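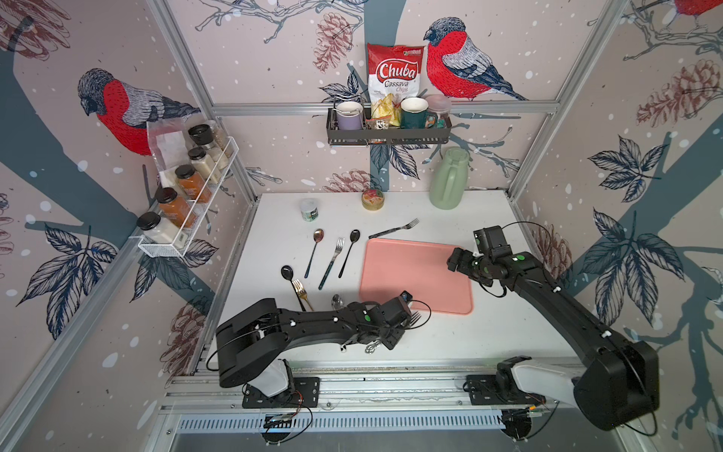
Gallery: Small Kitchen Corner, Wall Storage and Table Set

August 2021

The corner was fitted out as a test of how much everyday kitchen storage can be moved off a small table and onto the walls. Panels on three sides carry the wallpaper and the hardware. The posts and rails are aluminum extrusion. Notes are grouped by item, with fitting details where they may be of use to anyone copying the layout.

Wallpaper
Bullfinches, tree trunks and pinecones on a pale pinkish-beige ground with small white dots. Sold by Mernetis as pattern 463. The paper runs across the back and both side walls. The repeat is large, so allow extra length when matching at the inside corners. Paste was applied to the panel and left for the time printed on the packet before hanging.

Posts and rails
Silver aluminum extrusion, supplied cut to length by Movel under order 3869. Ends were deburred with a hand file. Check the diagonals before tightening the last corner. The side panels will not sit flat if the base is out of square.

Back wall shelf
Black wire basket, used for mugs and snacks. The lavender mug with the white rim stands at the left end and the dark green mug with the gold rim stands further right. Between them is the bag of Chuba Cassava Chips. A clear container with a pink lid takes the right end. Tall bags are best kept between rigid items, as they slump when half empty.

Shelf fixings
Screws with wide washers, through the panel and into a backing strip. Wallpaper alone gives no grip, and a bare screw head will tear it. The strip is 300 mm long. Holes were marked through masking tape and drilled at low speed.

Spice rack
White wire, mounted at an angle on the left wall. Five jars with black lids: four holding powders and spices in beige, orange and white, and one clear jar at the top back. Only the jar at the front end has a white label. The rest are to be labeled on the side, in the same position on each jar. The rack is a Dilau model, bought without its screws.

Behind the jars
A clear plastic bag of white paper is stored behind the upper jars. It uses depth that the jars leave free and can be pulled out from the top.

Pitcher
Sage-green plastic, kept at the back right of the table with the handle to the right. From the Gilbert range. Hand wash only, according to the base stamp.

Tins and small containers
The short round tin has a colorful label, and the white container further left has a green one. Both are low enough to stay at the back of the table without blocking the shelf above.

Tray and fork
Salmon-pink, rectangular, with rounded corners, placed in the middle of the white tabletop. The silver fork lies just beyond it. Rounded corners are easier to wipe than square ones, and the tray can be lifted out in one piece when the table needs cleaning.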